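Manríquez Archive of Border Conflicts: Frequently Asked Questions

What does the archive hold?
The collection covers the Plolen River dispute, from the first customs quarrel to the treaty signed at Jellton. It contains 426 letters, 101 maps and the muster rolls of the Domeck garrison.

Why do sources disagree on the size of the garrison?
The rolls list 1,800 men at full strength. Many were farmers who returned home for planting, and officers did not always record their absence.
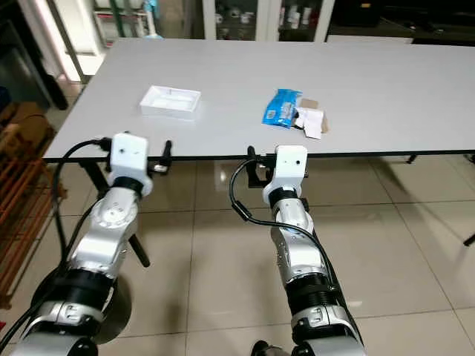 Readers should therefore treat the February roll as the most complete. Later rolls omit the river companies entirely.

Did the treaty end the dispute?
It settled the border but left the question of river tolls open. Merchants on both banks continued to file complaints, and these are kept in Series 5.

May I quote from the letters?
Yes. Please cite the series and item number. Translations by Yesenia Cárdenas must be credited to her by name. 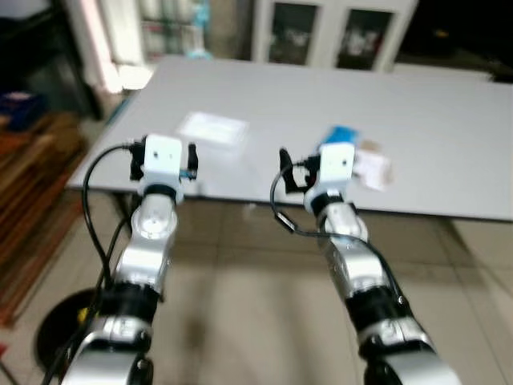
Requests and Corrections

How do I request a copy?
Write to Valentina Leiva, Reader Services, and state the item number and intended use. Maps are copied in black and white unless color is requested.

How do I report an error in the catalog?
Send the item number and the proposed correction to the same office.

Last revised 2026-04-15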